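Comparing Two Gripper Controllers in Simulation
Trudy Tapsell and Manikandan Rao, Ultwood

3. Test setup

We ran both controllers, Wouters and Zimano, on the same simulated arm with a two-fingered gripper. Each one got 200 pick attempts on a cluttered dining table. The start pose was the same every time, with the gripper pointing down near the right edge of the table.
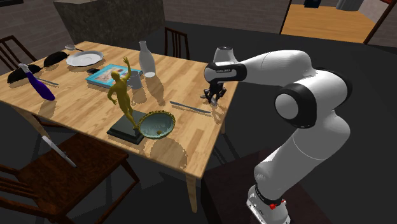

Figure 4. Simulated arm and table layout, with the table knife in front of the gripper.

The knife was the hardest target for both controllers. It is thin and lies flat, so the fingers often closed above it. The small gray cup was much easier.

Wouters failed on the knife 20 times and Zimano failed 7 times. Zimano was slower - its planning step took 465 ms per attempt - but we still chose it for the final demo in April. We did not test either controller on a real arm.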